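Escort card

From the stationery and table service pages

An escort card is a small card, used at wedding receptions and other formal meals, that tells a guest which table to go to. It carries the name of the guest, or of a couple or family, and the name or number of a table. It does not show a seat. The card that marks a seat is the place card, which is laid at the setting before the guests come in. The two are often confused in shops and price lists, and some printers in Britain sell both as "name cards".

Contents
1 Terms
2 Use
3 Form and materials
4 Wording
5 Sorting and display
6 Storage and transport
7 Regional practice
8 Related items
9 See also

Terms

The word "escort" comes from an older habit in which a man was handed an envelope at the door of the dining room. Inside was the name of the woman he was to take in to dinner. The envelope bore his own name. As the custom of going in to dinner in pairs fell away, the envelope was kept and its contents changed to a table number.

In British use the same item may be called a table card, a finder card or a seating card. "Table card" is unhelpful, as it is also used for the larger card that stands on the table and gives its number. In this article that larger card is called a table number.

Use

Escort cards are set out near the entrance to the room where the meal will be served, most often during the drinks that follow the ceremony. Each guest finds a card, reads the table and carries the card in. At the table the guest either chooses any free seat or looks for a place card.

A reception may therefore use one of four arrangements:

No cards and no plan. Guests sit where they like.
A seating plan on a board, with or without place cards.
Escort cards alone. Tables are fixed but seats are free.
Escort cards with place cards. Both table and seat are fixed.

The third arrangement is common at buffet meals. The fourth is used where dishes are chosen in advance and the serving staff must know which guest has ordered which dish. In that case a mark for the dish is put on one of the two cards. A coloured dot or a small printed sign is usual.

The main advantage of cards over a board is that one entry can be changed without reprinting the rest. If a guest moves from one table to another, a single card is rewritten. The main drawback is the time taken to lay them out and the space they need. Cards are also easily blown about at outdoor receptions, where they may be pegged to a line, pushed into slots in a wooden block or held down with a stone or a piece of fruit.

Form and materials

There are three common forms.

The flat card is a single piece of board, laid on a tray or held upright in a slot. It is the cheapest to print and the quickest to pack.

The tent card is scored across the middle and folded so that it stands by itself. The name is printed on the front and the table on the front or the inside. Tent cards need a board stiff enough to stand but soft enough to fold without cracking. The score should run with the grain of the board. A score across the grain gives a rough fold, and the card tends to open and slide down flat in a warm room.

The enveloped card is a flat card in a small envelope. The name is on the envelope and the table is on the card. It is the most costly form and the slowest to use, as each envelope must be opened. It has the merit that every envelope looks the same from the outside, and a change of table needs only a new card and not a new name.

A variant of the tent card, the Terndale fold, has a second score 4 mm from the lower edge of each side. The narrow strips are bent inwards to make feet. It stands more firmly than a plain tent card on cloth, but it has to be folded by hand and cannot be stacked flat once made up.

Board is sold by weight. Light board will do for enveloped cards. Tent cards call for a heavier grade, and flat cards meant for slotted holders should be matched to the width of the slot before the order is placed. Coated boards print well but take ink from a pen badly, so uncoated board is preferred where names are to be written by hand.

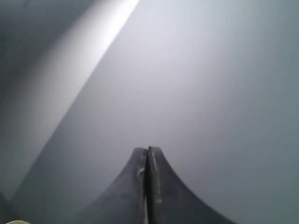
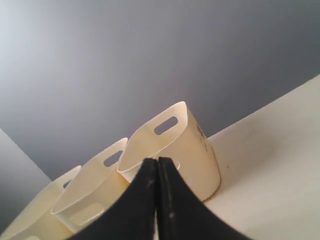
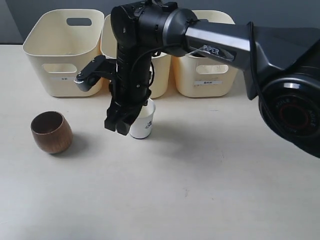
Second and third pictures: cream-coloured plastic bins in a row of three.

Wording

The name is written in the same style as on the invitation, or one step less formal. Where the invitation gives a title and surname, the escort card may do the same. Where two guests share a surname and first name, an initial or a second name is added to both cards.

Couples who live together are usually given one card. Guests who come together but were invited on separate cards are given one each. Children are either named on their parents' card or given their own, and practice differs from one family to the next. A guest whose name is not known to the hosts is entered as the guest of the person invited, although most guides advise finding out the name first.

Tables are marked by number, by letter or by name. Named tables, such as those called after places or flowers, are popular but slow the guests down, as names give no clue to where a table stands in the room. Where names are used, a small plan of the room is often fixed beside the cards.

Sorting and display

Cards are placed in order of surname. Sorting by table is a common mistake. It suits the person laying out the room but forces guests to search every group, as they do not yet know their table. Sorting by first name is found at small weddings and is workable where most of those present know one another.

A couple with different surnames sharing one card presents a difficulty. The usual answer is to file the card under the surname that appears first and to print the names in the order of the invitation. Some stationers supply a second card, left blank apart from the other surname and a note of where to look.

For large parties the display is divided. With 200 guests and one card for each, a single run of cards leads to a queue, and the cards are better split into two tables or two faces of a stand, marked A to L and M to Z. The split should be made at the point that gives even halves for the actual list, which is seldom the middle of the alphabet.

The Naylor method, named after a firm of wedding stationers, is a way of checking a set before it leaves the printer. The cards are first sorted by table and compared with the seating list. They are then sorted by surname and compared with the replies. A card missing from the first check but present in the second points to a guest who has accepted but has not been given a table. The method takes longer than a single count but finds errors that a count will miss, such as one guest left out and another printed twice.

Storage and transport

Finished cards are packed on edge, in the order in which they are to be laid out, with a divider at each letter. Tent cards that have been scored but not folded are packed flat and folded at the venue. Boxes of 100 are the usual trade size. Cards should be kept away from damp, which makes board curl towards the uncoated side, and from direct sun, which fades some dyed boards within a short time.

Spare blanks are ordered with the set, for late changes. They should come from the same batch of board, as shades vary between batches. If the names have been printed, a spare written by hand will stand out, and some stationers supply a file from which one more card can be printed at home.

Regional practice

Escort cards are more widely used in North America than in Britain, where the board plan remains the more common choice. British hotels that offer wedding packages tend to include a board and easel and to charge for cards as an extra.

In Rovby the cards were for many years strung on ribbon in the church porch, so that guests collected them on leaving the service and had them in hand before reaching the hall. A set of 47 such cards, all lettered in brown ink, is kept with the parish papers. The ribbon holes are in the top left corner, and several cards have a second hole where the first has torn through.

In Trastonau the card is tied to the favour, a small bag of sweets or nuts, and the guest takes both to the table. No separate favour is then laid at the setting. The practice has spread to commercial stationers elsewhere, who sell cards with a punched hole for the purpose. Its weakness is that favours left behind by absent guests must be cleared from the entrance, as they would otherwise be taken by others along with the wrong table number.

Related items

The place card is laid at the setting and bears only a name. Where both sides are printed, guests across the table can read it too.

The table number is a larger card or sign in the centre of the table. It must be legible from the entrance to the room and is often taken away once the guests are seated, to leave space for dishes.

The menu card lists the courses. It is sometimes joined to the place card by printing the guest's name at its head, which saves one item at each setting but means that any change of seat also moves the menu.

The seating plan is the full list of tables and guests. A copy is held by the caterer even where escort cards are used, and it is this copy that is followed if a card and the plan disagree.

See also

Order of service
Place card
Receiving line
Wedding breakfast
Wedding favour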